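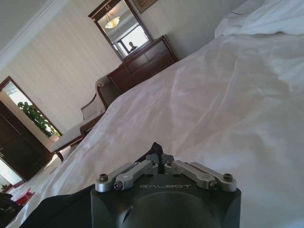
4.2 Service under review

Vedance offers a garment-handling package for guest rooms, billed by the month. We ran it for 4 hours in a furnished room at Tondville, with fabric items handled over a made bed.
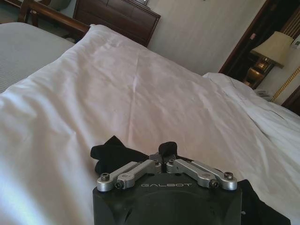 Figure 3. Gripper over the white duvet, with black fabric at the fingers.

The base contract covers 70 rooms; remote support is priced separately.

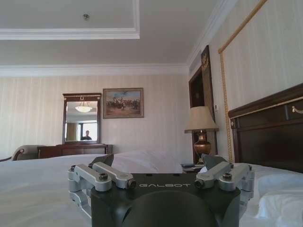

Does the monthly fee include replacement fingertips?
Fingertips are billed per pair after the first 500 grasps.

Contact: Margaux Guérin, Palen | Back to top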